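Section 4: Setting up your Gromell loom for the first time

Right, you've got the frame bolted together (if you haven't, go back to Section 3, I'll wait) and now comes the part I like best, which is putting a warp on. I wrote this section after teaching my brother-in-law Corey Wihongi to do it over one long wet November evening, so if some of it sounds like I'm talking to a man who keeps wandering off to make toast, that's why.

Everything below is for the 900 mm table model. The little one has its own sheet in the box. Read the whole section once before you cut any yarn, please!

What you'll need on the table

Two cones of warp yarn, smooth and not too stretchy. The warping peg and its clamp. The threading hook (the long flat one, not the crochet-looking one, that's for repairs). Scissors, a roll of brown paper, and something to drink that has a lid.

4.1 Working out your warp

The reed that comes with the loom takes 576 threads at full width. Don't do full width the first time. I'd go for a scarf, and a narrow one. Multiply the width you want by the dents per centimetre stamped on the end of your reed, add two threads each side for the edges, and write the answer somewhere you won't lose it. Mine lives on the wall in pencil.

For length, take the finished length, add a bit for shrinkage, and then add 23 cm at each end for tying on. People always skimp on the tying-on length and then ring me up.

4.2 Winding the warp

1. Clamp the peg to the far end of a solid table. If the table slides, put its back legs against a wall.

2. Tie the end of your yarn to the back beam with a double knot.

3. Pull a loop through the first slot in the reed with the threading hook, walk it down to the peg and drop it over.

4. Go back, loop the yarn round the beam, and take the next loop through the next slot. Keep going. It's a nice steady walk and you'll get your steps in.

5. When you've reached your width, cut the yarn and tie off on the beam.

Note: keep the cone on the floor directly behind the loom, standing upright. If it falls over and rolls, stop and stand it up again before you take another step.

Caution: do not lift the loops off the peg until you've tied a scrap of yarn tightly round the whole bundle, a hand's width from the end. I once let go of a full warp in Panya Thaweesak's kitchen and we were still untangling it at midnight.

4.3 Rolling on

1. Slip the tied bundle off the peg and hold it in one hand, with a firm, even pull. This is much easier with a friend. Sakda Wiriya does it alone by hanging a bag of rice off the bundle, and it works well enough.

2. Turn the back beam handle away from you. Feed brown paper in between the layers as you go, keeping it wider than the warp on both sides.

3. Stop every full turn and give the bundle a gentle shake. Don't comb it with your fingers, you'll only make slack threads.

4. Leave enough at the front to reach the front beam with a bit to spare, then drop the pawl into the ratchet and check it has really clicked.

Caution: keep long hair, scarves and lanyards well away from the beam while it's turning.

4.4 A word about the floor

You're going to be walking up and down a lot, and the loom needs to stand level. Carpet is fine for your feet and hopeless for the stand. Plain boards are best, in my view, with the felt pads from the bag of bits stuck on under all four feet.
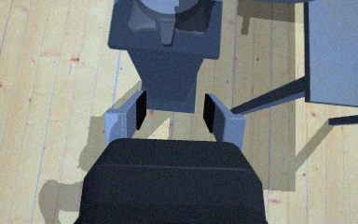 Fig. 7. Pale wooden plank flooring.

If your boards aren't quite flat, fold a bit of card under the short foot until the rocking stops. Have another look after an hour's weaving, it may well have shifted.

4.5 Threading the holes

1. Cut the front loops and let the ends hang down.

2. Each slot now has two threads in it. Leave one where it is and take the other through the hole just to the right of it, using the hook.

3. Work from one edge straight across. I do 3 cm, check it, and then do the next bit.

4. Tie the threads to the front rod in small bunches, starting with the middle, then the two edges, then filling in between.

5. Pat the warp with a flat hand. Any bunch that feels softer than its neighbours wants tightening.

Note: a crossed thread will show up the moment you lift the reed. Untie that one bunch, put it right and tie it again. Leave the others alone.

Spare hooks and pads come from the Provbridge shop, and Section 5 covers winding your shuttles.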